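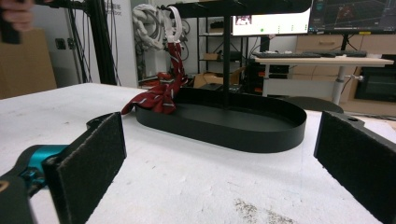

Posted by offsetdatum, Tuesday, August 3, 2021
Board: Visits and open days
Thread: Penrose building open day, Grarkgate

Went to the handling demonstration at Grarkgate. It ran for 30 minutes with questions taken throughout. The job was a necktie on a rack, a black bar on a thin pole standing in an oval tray. Ties are awkward. They twist along their length, and the narrow end goes wherever it likes.

The part I wanted to see was the contact surface. They use soft dark pads on the fingers, fuzzy like felt, in place of bare plastic. The presenter said bare fingers slide on silk and rubber drags it. I would have liked figures for that and there were none on the handout.

Trimora, the software they use for logging, got a short mention at the end. No licence details yet.

kerf_and_burr
Reply 1

I was in the later group. Agree on the pads, but I don't think a tie is a good test piece. It is narrow and it has a lining, so it holds some shape. Give it a thin scarf and the pads will pick up two layers every time.

offsetdatum
Reply 2

It holds shape across the width. Along the length it bunches as soon as you hang it, and then you have to find an edge before you can do anything. I'd call that harder than a scarf laid flat.

kerf_and_burr
Reply 3

Laid flat, yes. I meant hung. We tried hung fabric at Valelent in January and gave up on it after 2 weeks. The gripping was fine. The cloth swung, and we had no sensible way of waiting for it to stop.

tolerance_stack
Reply 4

Couldn't get there. Was it all done with the hand-held tool, or did they use gloves as well? The notice mentioned both and I'm only interested in the gloves. Anything with a linkage over each finger tends to shift on the back of the hand, and the fingertip positions go out with it.

offsetdatum
Reply 5

Gloves as well. Black linkages over the fingers, a white triangular plate on the back of each hand, and a cable running back along the arm. I asked about shift. They repeat the calibration pose whenever the gloves come off. Whether that is often enough I can't say, and I didn't see any drift numbers. I've added a picture and one item from my inbox. 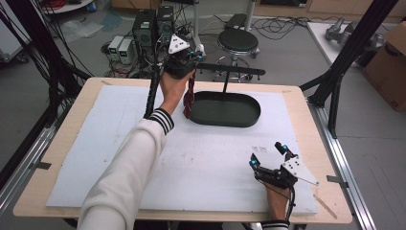
Do you have to book for the next session?
Booking is required, through the Penrose front desk, and each group is limited to four visitors.

tolerance_stack
Reply 6

Thanks. Recalibrating on removal doesn't cover slip during a long run, so I'll ask about that myself.

kerf_and_burr
Reply 7

Ask about the swing too. If they've got an answer I'd like to hear it. Parking is on the Grarkgate side, the rear gate was shut when I went.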